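Section 4 — Memory and processor, opening up the desktop

Applies to the Grerkau tower, all versions with the side door. If you have the small flat model skip to section 7, the parts are different and most of this wont fit.

Before you start

Back up first. Files, bookmarks, mail. Swapping memory doesn't touch the drive but do it anyway.

You need: Phillips screwdriver no. 2, a soft cloth, thermal paste (small tube), isopropyl alcohol, a cup or tray for screws. Wrist strap if you have one. If not, touch bare metal on the case before you pick up any part, and again every time you come back from somewhere else.

Good light. Kitchen table is fine, carpet isn't.

CAUTION: Power off at the wall. Pull the cord. Hold the power button in for ten seconds to drain what's left. Never open the power supply box itself, for any reason.

4.1 Opening the case

1. Unplug everything from the back. Take a phone picture of the cables before you do — saves time later.

2. Lay the case on its side, door up.

3. Two thumb screws at the back edge. Turn left. Put them in the cup.

4. Slide the door back a finger's width, then lift.

5. If there's dust, brush it toward the outside. No vacuum cleaner.

NOTE: The door sticks on older units. Push with the heel of your hand near the back corner. Don't pry with the screwdriver, it chews the paint and the door never sits right after.

4.2 Adding or replacing memory

The board has four slots. Paired modules go in slots of the same pair, see the label inside the door. One module only: use the slot marked first on that label.

1. Open the latches at the ends of the slot. Press outward until they click. Some resistance is normal.

2. To take out an old module, open both latches and it lifts a little by itself. Pull straight up by the short edges.

3. Hold the new module by the edges. Don't touch the contacts.

4. Find the notch along the bottom. It's off center. Line it up with the key in the slot. If they don't match turn the module around.
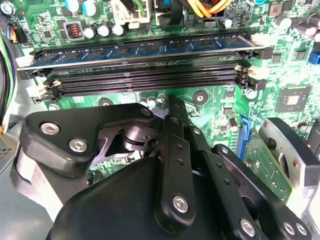 Mine only clicked on one side and I figured that was good enough, writes Beatrice Gachanja. Machine beeped at me all evening. Took it out, pushed one end then the other, both latches shut, fine after that.

Same thing comes up in most of the calls we get. Both latches, every time.

5. Press down on both ends with your thumbs, even pressure. It takes more force than you'd expect. The latches close on their own. If you have to pull a latch shut by hand the module isn't down yet.

6. Check from the side. Module should be level end to end.

CAUTION: Don't mix old and new kits if you can help it. They may start up, then freeze an hour later. Return the old pair to its bag and keep it, you might want it for testing.

4.3 Removing the cooler

Only if you're changing the processor or the paste. Otherwise go straight to 4.5.

1. Run the machine for five minutes first, then shut down and unplug. Warm paste lets go easier.

2. Unplug the fan lead from the board. Pull the plug, not the wires.

3. Loosen the four cooler screws a couple of turns each, going corner to opposite corner. Repeat until free.

4. Twist the cooler gently left and right before lifting. Don't yank.

5. Wipe the old paste off with the cloth and a little alcohol. Let it dry.

NOTE: If you have the Shemweta low cooler there are clips in place of screws. Push in, quarter turn, pull up. Same order, corner to corner.

4.4 Changing the processor

Check the supported list on the back page of the manual before buying. Board firmware has to be version 536 or later for the newer chips. Update it with the OLD processor still in. Do this out of order and you'll get a black screen and have to put everything back.

1. Push the socket lever down and out, then raise it all the way.

2. Lift the old processor out by two opposite edges. Straight up. Into its plastic tray right away.

3. Leave the new one in its packaging untill the socket is open and ready.

4. Pick it up by the edges only. Nothing touches the underside, no fingers, no cloth.

5. Find the small triangle on one corner, match it to the triangle on the socket.

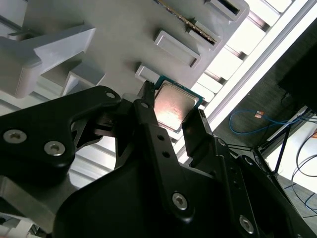 Should you press it in? Kofi Issahaku asked that for the last edition, and said the first guide he followed told him to push until it clicked.

No pressing. No click either. Lower it level and it drops the last bit under its own weight. If it sits crooked lift it out, check the triangle, try again.

6. Lower the lever and hook it. The lever will feel stiff, the processor shouldn't shift.

7. Paste: one drop the size of a pea, center of the metal lid. Don't spread it.

8. Cooler back on, screws corner to corner, fan lead in. Forgetting the fan lead is the most common mistake in this section so look twice.

4.5 Closing up and first start

1. Look for loose screws. Count what's in the cup against the parts sheet.

2. Leave the door off for now. Plug in power, screen and keyboard only.

3. Switch on. First start after a memory change can take a few minutes with a blank screen. Wait. Don't hold the button in.

4. Open the setup screen (tap Delete while starting) and check that the full memory amount is listed.

5. All good — shut down, unplug, door on, thumb screws in, rest of the cables back.

If it beeps or stays dark go to the fault table, section 6.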